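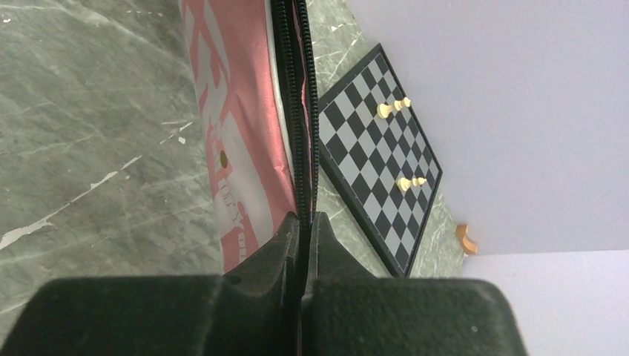
I've had the Clamari two-finger gripper bolted to my bench arm since June, and I was all set to write a glowing review. Then it ate a zipper. So you're getting the honest, slightly crankier version instead.

Quick background. I paid 1,900 for the arm-and-gripper bundle through Subramaniam, who were lovely on the phone and packed the thing like it was going to the moon. The arm itself is fine. I have nothing much to say about the arm! It goes where I send it, it's quiet enough that I can run it while the kids are doing homework, and the base clamp is solid. The gripper is where the fun is, and where the trouble is too.

What I do with it is soft stuff, mostly. Pouches, pencil cases, bags with zippers on them. Picking up a rigid block is a solved problem as far as I'm concerned, but a fabric pouch that flops and creases and changes shape every time you touch it is another matter. I wanted to see if a hobby-priced gripper could take hold of one by the end, right where the two rows of teeth come together, and keep hold of it.

For the first couple of weeks it was great. The fingertips are nice and narrow, so they get in beside a zipper without bunching up half the cloth, and the matte finish means the wrist camera doesn't get glare bouncing back at it (my old gripper was shiny and drove me up the wall). I set the closing force to 17 on their scale, which is where the manual tells you to start for fabric, and I mostly left it alone.

Then came the fault. One Thursday evening I sent a close command, the fingers closed, I sent an open command, and nothing happened. No error, no beep. The status light stayed green and the software said OPEN in big cheerful letters while the fingers were very plainly shut on the end of a zipper. The arm, believing the software, carried on to its next move and took the pouch along for the ride. It dragged across the bench, the stitching at the zipper end let go, and by the time I hit the stop button the slider had come right off. Poor thing.

What bothered me wasn't the pouch. It was that green light. The gripper has no idea where its own fingers are once the motor driver goes into its overheat cutout. It reports the last thing it was told to do, not the thing it did. If that had been my daughter's sleeve, or my thumb, I'd have been reading OPEN on a screen with something stuck in the jaws and an arm still moving. I don't love that.

I wrote to support and got Leandro Gaete, who was patient and asked good questions. He had me run the test cycle of 250 closes with nothing in the fingers, and it locked up 2 times, both late in the run when the housing was warm to the touch. He sent out a replacement driver board and a firmware update that checks finger position before it reports back. I also had a good moan on the Adetside forum, where Rekha Naidu had seen the same thing on hers and had already worked out that dropping the hold current makes the cutout much less likely. Worth doing even with the new board, I think.

Since the swap I've had no silent lock-ups. I did get one proper fault, with a red light and the arm stopping dead, exactly as it should. I was weirdly pleased to see it.

A few other gripes while I'm here. There's no manual release on the fingers, so if they jam shut with the power off you're getting out the hex key. The cable is too short for anything but a small bench. And the manual says nothing at all about the cutout, which I think is pretty poor for something you're expected to put your hands near.

On the plus side, the grip on fabric really is lovely, the spare tips are cheap, and the colour doesn't show grubby marks.

Would I buy it again? With the new board, yeah, I would. If you're getting an older one second-hand, ask about the firmware first, and don't run it without a stop button you can reach with your eyes shut -- mine is now taped to the front of the bench. I'd also cap the arm speed way down for anything soft, at least until you trust it. Three and a half stars, and it would've been two before the fix.

Search reviews Go

We use cookies to remember your preferences. Accept Manage settings

Get new reviews by email. Enter your address Sign up

Contact | © Wotonville Bench Reviews | Back to top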